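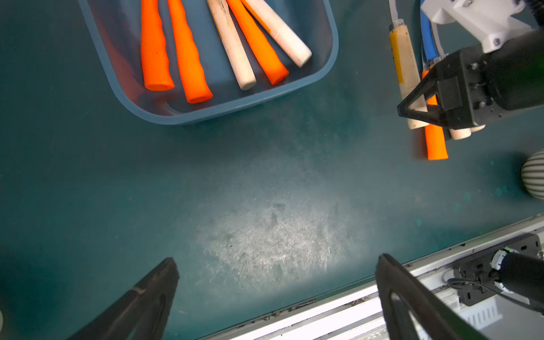
Week 6 notes: Hand tools and the grip
Intro to Everyday Design, evening section

Hi all! These are my notes from Tuesday, tidied up a bit for anyone who missed class (and for those of you who, like me, can't read your own handwriting the next morning). Bring a printed copy next time if you can, we'll be scribbling on it.

Where we left off

Last week we talked about chairs and why a good one is so hard to draw. This week we went smaller, down to the thing your hand closes around. I love this topic and I went over time, sorry to everyone with a bus to catch.

Power grip and precision grip

Make a fist around a hammer. Your fingers wrap one way, your thumb closes over them, and the palm takes a lot of the load. That's a power grip. Now pick up a pencil. The palm is barely involved and the fingertips and thumb are doing nearly everything. That's a precision grip, and plenty of tools ask for both. A screwdriver is my favorite case: you want fingertips to start the screw and your whole fist to drive it home, so the handle has to suit two different hands that happen to be the same hand.

Nawal asked where a kitchen knife goes. Good question! Cooks who pinch the blade near the handle are somewhere in between, and I don't think it matters much what we call it as long as you notice where the fingers land.

Thickness, length, ends

A thicker screwdriver handle gives you more turning force for the same squeeze, up to the point where your fingers can't close properly. Too thin and you end up clenching. Length matters because a short handle can stop right in the middle of your palm and press there, and after an hour of work you'll know all about it. Look at the ends too. A rounded end is kinder when you push with the palm, and a flare helps keep the hand from sliding off.

Surface

Wood, plastic, rubber, grooves, no grooves. We argued about this for ages. Hatem sanded the varnish off his garden spade and swears he gets fewer blisters (a few of you were not convinced). Ridges help when your hands are greasy, but sharp ones dig in if you squeeze hard, and they collect dirt. Color counts as well. Bright handles are easy to find in long grass, and some shops use color to tell sizes or types apart.

Reading

Chapter 2 of the Hukia reader, the part on left-handed scissors. Skip the tables unless you enjoy tables. Adanech has put a spare copy on the shelf by the door, please sign it out.

For next week

Pick one tool from home that you use a lot. Use it for 30 minutes doing its normal job, then write down where your hand feels tired and where the skin is red. Draw the handle from the side and from the end, actual size, and mark those spots on the drawing. Pencil is fine. Then ask somebody with bigger or smaller hands to try it and add what they tell you.

Nelu, yes, the can opener counts. No power tools this time please.

I'm in the workshop Saturday morning if you get stuck.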